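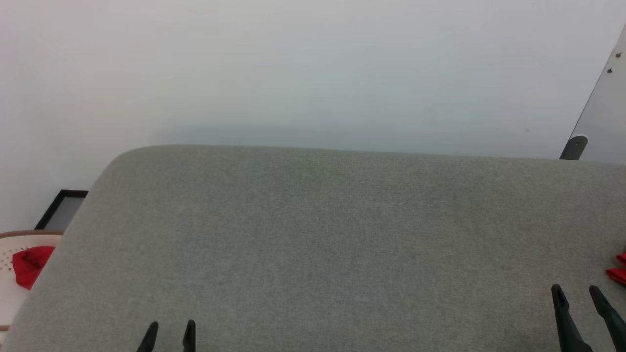 Teaching by Hand: An Interview with Ebere Tamuno

Posted 2/9/23
Interview by Saoirse Gilmartin, Helonport Institute

Ebere Tamuno leads the demonstration group at Stonach, where operators guide two-armed robots through household tasks by remote control. The group's present subject is clothing, handled on upholstered furniture in an ordinary room. We spoke in the group's offices and asked first why cloth had been chosen.

"A cup keeps its shape when you pick it up," Ms. Tamuno said. "A shirt does not. The operator has to decide where to take hold, and then decide again as soon as the shirt has moved. Those decisions are what we want to record."

Each operator works with a pair of hand controls, one for each arm. New operators complete 30 practice runs before any of their work is kept. Ms. Tamuno described the first of these as slow and often discouraging.

"People reach as they would with their own hands, and they expect to feel the fabric. They cannot. They must learn to judge contact by sight, from the head view and from the small cameras at the wrists."

The wrist view is the one operators come to depend on. It shows the fingertips and whatever lies between them, with part of the room beyond.
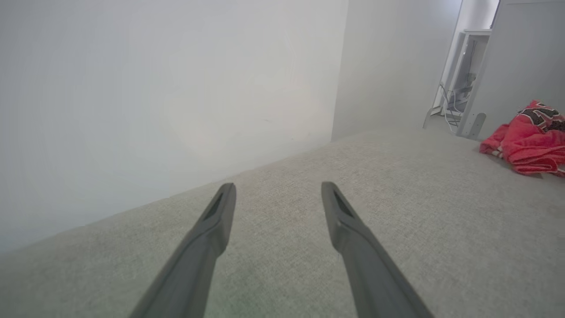
"On a soft surface you can press down a little and close the fingers," she continued. "A hard table is less forgiving. But a cushion also gives way, and a beginner will pinch the cover along with the garment. We ask them to open the fingers, back away and try again. We keep that part of the recording."

The decision to keep mistakes was debated within the group. An earlier set, made under the project name Grodavico, held only clean runs. According to Ms. Tamuno, the robot trained on it did well until a grasp slipped, and then it had no example to follow. The present set holds 94 accepted runs, of which 9 include a full recovery from a missed grasp. She would like more.

Guiding the arms directly by hand is still used at Stonach for short motions, such as setting a sleeve flat. "It is quicker to teach, and the movement is smoother," she said. "For two arms at once it is awkward — one person cannot easily hold both and watch the cloth."

Asked about pace, she said that sessions are limited to 2 hours and that tired operators are easy to recognize in the data. Their arms pause above the work.

The group will begin folding with both arms in March.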